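Home Workshop > Arms & Tooling > End effectors

Sturnell Rod Tool, fixed, for bench arms

Price: $163 with bracket
With spare collar and two spare rods: see the Paterson bundle

Sturnell calls this a "universal manipulation tool." It's a rod. It has no fingers, no suction and no moving parts, and it won't pick anything up. We stock it because customers doing push tests keep asking for it, and we'd sooner they knew what they were paying for.

Shona Gillies ran it against the Sellero two-finger gripper on our shop arm, nudging small shapes around a maple board. Her log has 2,588 pushes with the rod. Cylinders roll off line if they tip over. Stars catch on a point and spin. Sturnell's brochure promises "predictable contact on any geometry," and we would like to see the geometry they used.

What we do like: it's hard to break, and the rounded tip has no front or back, so there's less to set up. Whether that's worth $163 is up to you. Lajos Szabó, who does our machining, thinks not.
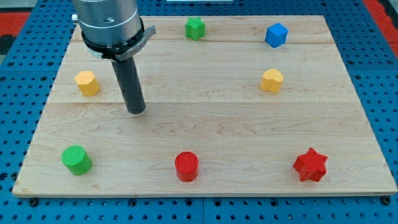 Rod tool over the maple board with our 3D-printed test shapes.

Mounting bolts aren't included. Check your flange pattern before ordering, as the Urbridge adapter is sold separately and we don't take back opened ones.

Page updated 24/11/2019

This site uses cookies to remember your cart. Accept / Settings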